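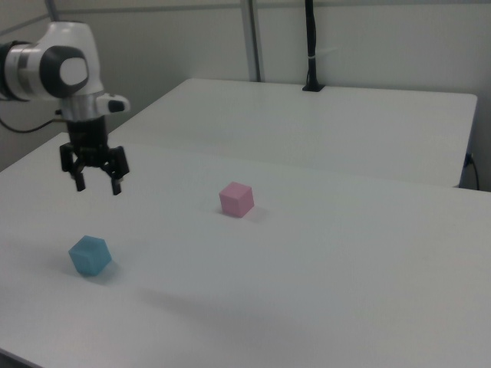 Pourquoi les noms de lieux disparaissent-ils des conversations avant de disparaître des cartes ? Par défaut de transmission orale, surtout : les cartes sont recopiées, les conversations non.

3.2 Enquête orale à Nendano

Corpus : 40 toponymes mineurs (prés, sources, chemins), relevés au cadastre puis soumis aux habitants. Entretiens en mai, menés par Ainhoa Cabello, le plus souvent en fin d'après-midi. Durée variable. Deux refus, non comptés ici.

Sur les 40 noms, 18 reconnus sans aide, 20 après lecture à voix haute. Les deux restants inconnus de tous. Les noms de sources résistent mieux que ceux des prés, résultat déja signalé par Zabala pour la vallée voisine de Flinia, avec un questionnaire plus court. Chez les moins de trente ans, la forme locale est souvent remplacée par un simple repère (« derrière l'école », « après le pont »).
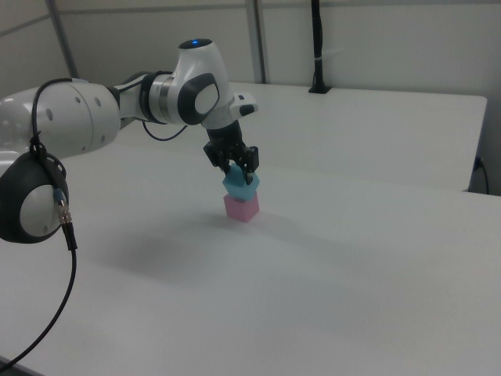 Figure 3. Cubes de couleur, l'un posé sur l'autre.

Reste le problème des variantes. Lillum et « Lilum » comptés ensemble, la géminée n'étant pas audible dans les enregistrements. Carretero, en revanche, désigne deux chemins distincts selon les locuteurs, d'où un double codage. Casimiro Zabala propose (comm. pers.) de séparer aussi les emplois avec article, ce que nous n'avons pas fait faute de contextes suffisant. Les formes écrites seules, sans témoin oral, sont traitées en 3.3.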